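Sisteo Desktop Assembly Set: Frequently Asked Questions

Last updated 2024-12-12

What is in the set?

Sisteo is a collection of teleoperated demonstrations of work inside desktop computer towers. Clindau records them at the Chareonsuk bench for training manipulation policies. The current release has 300 episodes.

What does one episode contain?

Joint positions, gripper opening and operator commands at 60 Hz, plus video from the fixed cameras and the wrist cameras. All streams share one clock.
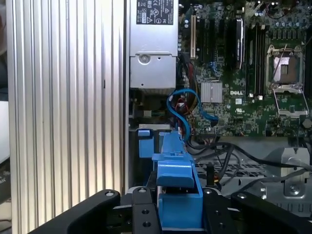

Wrist video is stored uncropped. If your model needs a square input, crop at load time and keep the same crop for training and rollout.

Why is the tower laid on its side?

With the side panel off and the interior facing up, the arms can approach the board from above. The socket, the memory slots and the drive bay are then all open to the same fixed view.

Where do the loose parts go?

In the gray 3D-printed fixture to the left of the tower. The memory module has its own slot, so grasps start from a known pose. The tower itself is not clamped, and its position varies between episodes.

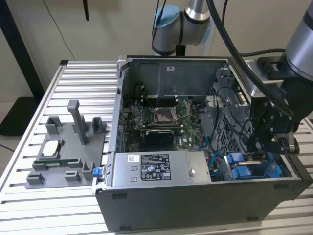

Are failed attempts included?

Yes. Dropped parts and missed grasps are kept and labeled "fail" in the episode table. Episodes stopped for a hardware fault are removed. There are 19 gaps in the numbering for that reason.

Do people appear in the video?

Sometimes. A hand or forearm may enter the wrist view. These frames carry the flag "person" and can be filtered out.

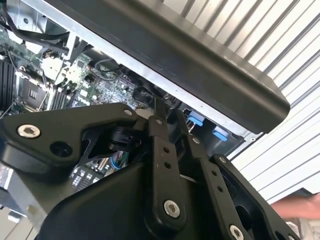

Wrist view with a hand at lower right; the CPU socket is at upper left.

Can I train on the fixed view alone?

You can, but the gripper may hide the contact point. We suggest one fixed view and both wrist views.

How is the start state checked?

The operator compares the live fixed view with a reference still before recording. The check covers the socket frame, the parts in the fixture and the pose of both arms.

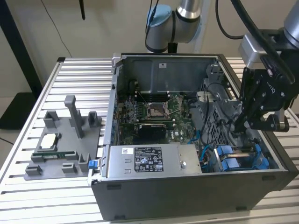
Which software reads the files?

The Drundico loader, version June or later. Older versions drop the gripper channel without a warning.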